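Ovasent opens up Gora, its grasp planner for soft objects

Good news for anyone who has ever watched a robot hand squash, fling or simply miss a soft toy: Ovasent has put out the first public version of Gora, the planning software its manipulation group has been using in-house for two-armed, many-fingered robots. It went up in November, and we have been itching to write about it ever since we got to see it at work with a plush bunny and a plate. 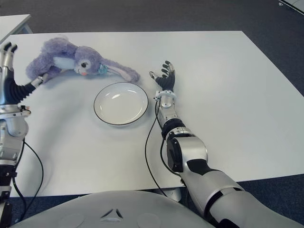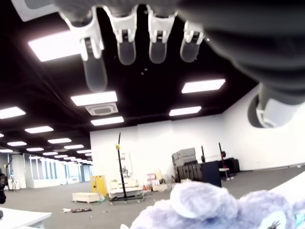 Gora at work at Ovasent: a head view and a wrist view of the bunny task.

Gora takes in the views from the head and the wrists and comes up with a plan for both hands at once. Plenty of planners can do that for boxes and tins. Soft things are much harder, as their shape changes as soon as a finger presses on them, and a grasp that looked fine a moment ago may have nothing left to hold. Gora gets round this by never settling on one grasp. It keeps 200 candidate grasps alive during an approach, scores them again every time a new wrist view comes in, and lets the weak ones drop down the list. If the best one changes halfway through a reach, the fingers change with it.

"The old version made up its mind from the head view and then went in more or less blind," says Hagos Tamiru, who leads the work. "You could see it was going to go wrong and you just had to sit there. Now it changes its mind on the way in, and I still get a bit giddy when I see it happen."

The part we like best is how the wrist view is used. As a hand gets close, the hand itself starts to hide the object from the head, and that is just when good information matters most. Gora shifts its trust from one view to the other bit by bit as this happens. It also works out which parts of the wrist view are its own fingers and which are the lights, walls and clutter of the room behind, so that a bright ceiling panel no longer gets taken for the edge of a dish. Tamiru says that last fix took far longer than he would like to admit!

The group's set test is short to describe: pick up the toy, put it on the plate, let go without dragging the plate along. Over the last round of 200 trials, Gora managed it 186 times. Most of the misses came at the letting-go stage, with fur catching on a fingertip and the toy being pulled back off the dish. A slower release is being tried out now, and Tamiru hopes to have numbers on it for the next version.

Two other pieces come in the same download. Joseph is the viewer - it plays back a trial with the candidate grasps drawn over the camera views, so you can scrub to the moment a plan changed and see what the scores were doing. It's a lovely bit of software and would be worth having by itself. Mekero is the logging tool underneath, which keeps the head view, the wrist views and the joint readings on one clock. Existing logs in other formats can be brought in with a short script, though tactile readings are left out for the moment.

There are limits. Gora wants to be told beforehand which object is the target and which is the destination, and it doesn't cope with more than 2 objects on the table. Shiny dishes can still confuse the depth estimate under strong overhead lights. Setting up a new pair of hands means writing a description file by hand, and the guide for this is thin. The group says a better one is being written, and that questions sent in by early users will decide what goes into it.

The code and a batch of recorded trials can be had from Ovasent's downloads page, free for teaching and research. Anyone without a robot can run the planner against the recordings and look at the results in Joseph, and we'd suggest starting there in any case. Commercial users need to write in for a licence.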